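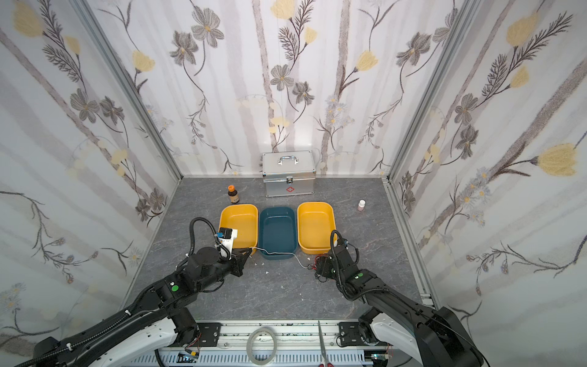

I sorted out the medicine cupboard in November. I had been putting it off since we moved in, and what finally made me do it was a headache at eleven at night and not being able to find a single paracetamol among all the boxes. I found throat sweets, a knee support and a packet of plasters with one plaster left in it. I went to bed with the headache.

The next morning I took everything out and put it on the kitchen table. By everything I mean the cupboard over the kettle, the bathroom shelf, the basket on the landing and the glovebox of the car. It took 2 trips with the washing-up bowl. Saranya came down for breakfast, looked at it all and took her toast into the other room.

I'll set down how I did it, mainly because Fraser Leckie asked me and I gave him a poor answer at the time.

**Getting it into piles**

My first try was to sort by what things were for. Colds, stomachs, skin, eyes, cuts. That went wrong fairly quickly. Half the cold remedies are also painkillers, and the antihistamines could have gone in with skin or with colds. I spent a good while moving one box of tablets backwards and forwards.

So I started again and sorted by what I was going to do with each thing. I used three trays, two mustard yellow and one teal. They are plain plastic with rounded corners and they wipe clean, and I would use them again for any job like this. The left one was for things to keep in the house. The teal one in the middle was for anything I had to look up or ask somebody about. The right one was for things to go back to the chemist.

The middle tray is the one that made the difference. Before that I would pick up a tube of cream with the writing worn off, not know what it was, and put it back where it came from. With a tray for it I could put it down and carry on.

**What went back**

A lot. The oldest box was a course of something from our last address but one, prescribed to Saranya, with most of the tablets still in it. There were eye drops that should have been thrown out a month after opening, and no sign of when they had been opened. There were three bottles of children's liquid painkiller left over from when the nephews used to stay. They're at secondary school now.

I took the lot to the chemist in a carrier bag. They were quite happy to have it. The woman at the counter asked me to take the paper leaflets and outer boxes home for recycling and leave only the medicines themselves, so I stood at the end of the counter and did that for a while. If you are going to do the same, do it before you leave the house. She also asked if there were any needles or sharps in the bag, and there weren't.

Don't pour old liquids down the sink. I had always done that and I have now been told off about it by my brother Murali.

**The tin**

We have a silver first aid box with a carrying handle on the lid and a red cross on the front. It's a good box. The trouble was that it had become a place for anything vaguely medical, so that when somebody cut a finger you had to lift out a hot water bottle cover to get at the plasters.

I emptied it and decided it would be for first aid and nothing else. No tablets, no cough mixture. It now has:

- plasters, the fabric sort, in mixed sizes
- sterile dressings and two rolls of bandage
- a roll of tape
- blunt-ended scissors and a pair of tweezers
- saline pods for washing out grit
- disposable gloves
- a triangular bandage I have never used and don't really know how to tie

I wrote the contents on a card and put it inside the lid. When something gets used it's meant to be crossed off, so we know to buy more. We'll see. The pencil has already gone.

The latch was stiff and wanted a drop of oil. Saranya couldn't get it open with one hand, and if you've cut the other hand that is the only way you'll be opening it.

**The bottles**

Small bottles are a nuisance. They fall over, they roll to the back, and the labels face the wrong way. I tried standing them in a row on the shelf and it lasted two days.

What works for now is a shallow box with sides, tall ones at the back. Anything with a date on it gets the date copied on to the cap in marker pen, large enough to read from above. On a light-coloured cap it shows up well. On dark caps I've used a bit of masking tape.

If a bottle came with a box and a leaflet I have kept the leaflet. They are in an envelope at the side — not tidy, but they are all in one place, and I have used it once already to check whether something could be taken on an empty stomach.

**Where it all lives now**

Not over the kettle. It was warm and steamy up there, and most of the packets say to store in a cool, dry place. Everything has moved to the top shelf of the hall cupboard, which is high enough that visiting small children can't reach it. The tin is on the same shelf, at the front with its handle up. It did mean finding somewhere else for the light bulbs and the shoe polish, and they are in a bag on the cupboard floor until I think of something.

I spent £3 in all, on the marker pen and some masking tape. Replacing the missing plasters, saline and gloves was extra, and I'd have had to buy those anyway.

Meenakshi Raju lent me a label maker afterwards and I did the shelf edge with it. I also did the biscuit tin and the fuse box. She would like it back.

Still to do: the glovebox. I took the old things out and haven't put anything back in, so the car has no plasters in it at all at the moment. I've also still got one tube in the teal tray. It's white, the lid is missing, and it smells of cloves. Aravind thinks it's for toothache. I'm going to ask at the chemist when I'm next passing.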